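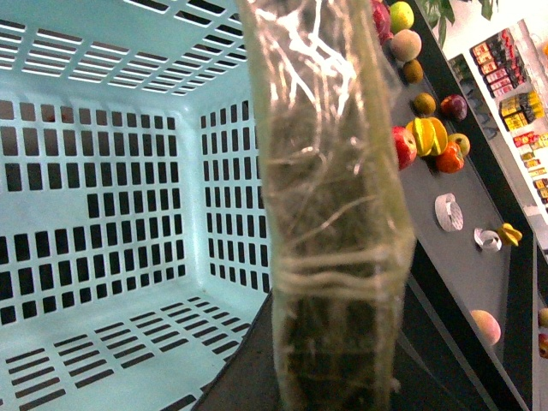
Notice to the Residents of Stultonstead

The Office of Weights and Tides wishes to inform residents that the sea will be returned in the spring. It was removed to Pledthorpe for repair under the terms of the Lolliler Agreement, and the Office regrets that the work has exceeded the 60 days first advertised.

Residents are reminded that the exposed ground remains the property of the sea. The 208 households which have laid out gardens below the old harbour wall must lift their vegetables before the end of February. Sheds may be left standing at the owner's risk. The bandstand will not be moved.

A claim has been received from the ferry company for 2,000 crossings not made. The Office has replied that the crossings may be made on foot, and that passengers should continue to be issued with tickets.

Several letters have asked whether the sea will be the same one. The Office has inspected it at Pledthorpe and found it quieter than before, and a little darker at the edges. It did not appear to recognise the inspectors. Residents who wish to be present for its return should assemble on Chettiar Steps at five in the morning, warmly dressed, and are asked not to call out to it until it has reached the wall.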